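Frequently Asked Questions: Courtesy Vehicles and Service Loans

Print this page | E-mail this page

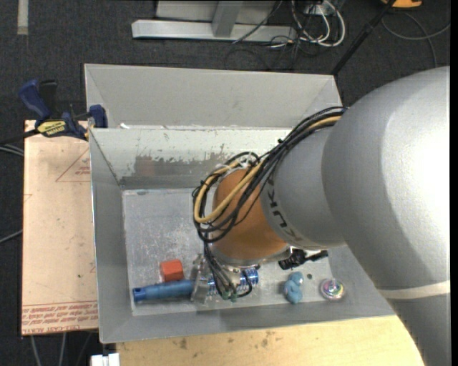 Who may borrow a courtesy vehicle?
Customers of the Gretico service center whose repair is expected to take more than one working day may request a vehicle. The driver must be at least 22 years of age and hold a valid license.

Is there a charge?
No daily fee applies for the first 13 days. After that period, the standard rental rate is charged unless the delay is due to parts on back order.

Is mileage limited?
Each loan includes 150 miles per day. Additional miles are billed at 19 cents each - tolls and parking remain the responsibility of the driver.

May I take the vehicle out of state?
Yes, with written approval. Requests should be sent to Stavros Vukadinović, Service Loans, before the vehicle is collected.

What if the vehicle is damaged?
Report any damage the same day. The customer's own insurance is primary, and a copy of the policy must be on file before keys are released.

When must the vehicle be returned?
By 5:30 p.m. on the day after you are notified that your repair is complete. Please return it with the same level of fuel.

Related items
Scheduling a Service Appointment
Guviten Extended Coverage: Terms
Tire Storage at the Claretti Location
March Service Hours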